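Spent the whole morning on the equipment budget and my coffee went cold twice. Soledad Tran wants a final list from me before November is out, and I'm still going back and forth on finger pads! Elell quoted 662 for a full set, Pretero came in lower but charges 53 for shipping (for something that fits in a shoebox). I like the Elell ones better. There, I wrote it down.
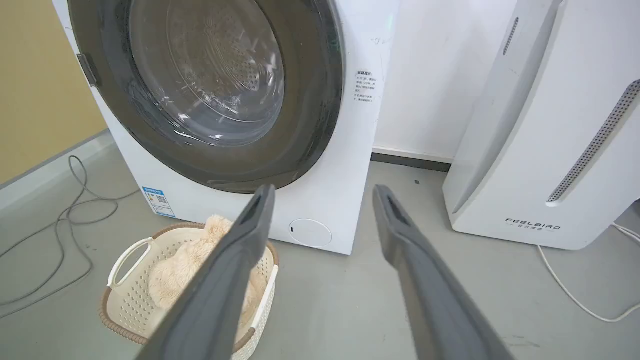
Laundry corner, gripper and washer door.

After lunch I did the spares page. Jirkau gives a discount on orders of 20 or more, so do we stock up now, or wait and see how fast we go through them? I also want up to 200 set aside for cables and mounts - small stuff always eats the leftovers. Panagiotou still hasn't answered me about the service plan, so that line just says "ask again" in red.

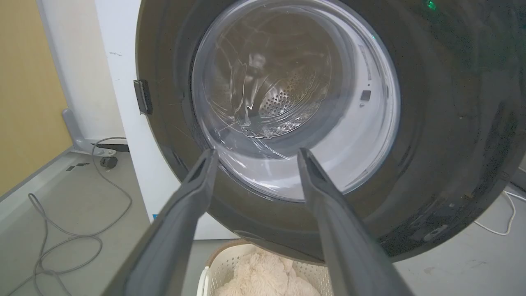 Should we buy the second arm this year?
I'd wait until spring, and put the money into spares and the service plan first.

Soledad will argue, and she may talk me around - she usually does. Need to email Panagiotou again before bed, and find the old Pretero invoice.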